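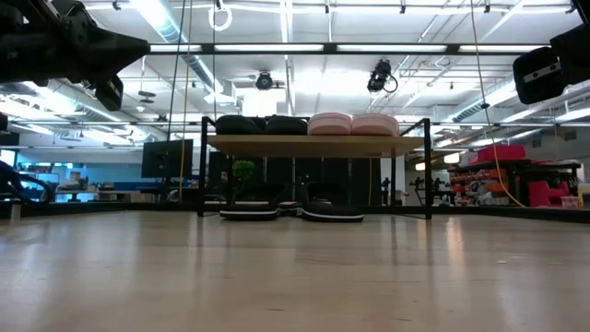
Low table, black metal frame, light wooden top.

Flakavari Home Tournament Night: your questions

We get mail every month from people who want to run a poker tournament at home the Flakavari way, and we love it! Most of the mail asks the same things, so Armelle and I sat down and wrote out proper answers. Everything on this page is for small, friendly home games with one or two tables. Our own night is in Vusham, on the last Monday of the month, and you're welcome to come and see how we do it before you try it yourself.

How many players do I need?

Six is fun, eight is great, and nine is the most I'd squeeze around one table. Our December night drew 13 and we split them seven and six, which played beautifully. Once you're down to eight people, stop at the end of a hand, draw for seats and put everybody together at the final table. That redraw is one of my favorite moments of the whole evening, and people who've been quiet all night suddenly start talking.

How long does a tournament take?

With our regular structure and one table, a bit over three hours. We start at 7 p.m. and there's a break after the fourth level. If you have early risers in the group, use 15-minute levels. If you have all night (lucky you), go to 25 and enjoy the deeper play.

What starting stack do you use?

Everybody gets 60 big blinds. We used to give 100, and the first two hours were lovely and the last one dragged terribly. Lionel Brunet talked us into trying the shorter stack and it's been a much better night for everyone. With blinds of 25 and 50 that makes a stack of 3,000 – easy to count out and easy to check.

Which chips go in a starting stack?

Eight 25s, eight 100s, two 500s and one 1,000. That adds up to 3,000 and leaves everyone enough small chips to make change. Hold the rest of the 1,000s back for coloring up.

What is coloring up, and do I really have to do it?

It means taking the smallest chips out of play once the blinds no longer need them. And yes, please do it! It speeds up every pot. Wait for the break, have each player trade their 25s for 100s in groups of four, and put the leftover 25s in front of them. Then deal one card for each leftover chip. The highest cards win the extra 100s, with no player winning more than one, and spades beat hearts, hearts beat diamonds, diamonds beat clubs if two cards tie. A player can't be knocked out by a color-up, so if somebody would be left with nothing they get one 100 chip.

Do you use an app for the clock?

We use Starkeo, the timer Didier Marchal wrote for our group. It shows the level, the blinds and the time left, and it makes a noise like a small goose when the blinds go up. A kitchen timer and a sheet of paper work too. Whatever you pick, put it where both tables can see it and let one person be in charge of it.

Can I get a copy of Starkeo?

Ask Didier on the night. It runs on old laptops just fine and he's always happy to put it on one more. It stores up to 99 levels, and if you ever reach the last one please write and tell us everything.

Are rebuys a good idea?

For a group with beginners, I think they're wonderful. Going out on the second hand and sitting on the couch until eleven is no way to learn a game. We allow one rebuy per player until the break, for the same stack everyone started with. After the break, when you're out, you're out. We play for points and the Vasseur Cup, with no money on the table, so a rebuy costs you two league points. If you're thinking about playing for money, look up the rules where you live first.

What is the Vasseur Cup?

An egg cup! A very nice one, named after the street where the first game was held. The season winner keeps it for a year. Colette Barbier holds the record with 47 points in one season, and she'll tell you how she got every single one of them.

How do the points work?

Ten for first, seven for second, five for third, three for fourth and one for anybody who turned up and played. Your best six nights count, so you can miss a few and still be in the running.

Who deals?

We pass the deal around the table with the button. New players sometimes worry about this, so pair them with a neighbor who'll shuffle for them. Use two decks with different backs: one is being dealt while the other gets shuffled by the player behind the button. It makes a huge difference, and you'll fit in far more hands per level.

Somebody exposed a card during the deal. Now what?

If it's the first or second card of the whole deal, collect everything and start over. If it comes later, keep dealing, then replace the exposed card with the next one off the deck and use the exposed card as the first burn. Two or more exposed cards is a misdeal. Say it out loud before the game starts and you'll never have an argument over it.

What happens to a player who's late or steps away?

Their stack stays in, they get dealt cards, and they post blinds like everyone else. The hand is folded if they're not in their seat when the last card goes out. We hold a seat for late arrivals until the break.

What food works best?

Anything dry that you can eat with one hand. Pretzels, grapes, little sandwiches. Nathalie Després brings cheese puffs and a stack of napkins, and we make her put the puffs on the side table – orange fingerprints do not come off the aces.

Can I bring kids?

Teens are welcome with a parent, and a couple of them are alarmingly good. Younger ones usually like running the clock.

How do I sign up for the next night?

Send us your name by the Friday before and say whether you'd like a beginner's seat. If you have a spare deck, bring it along. Ours wear out fast.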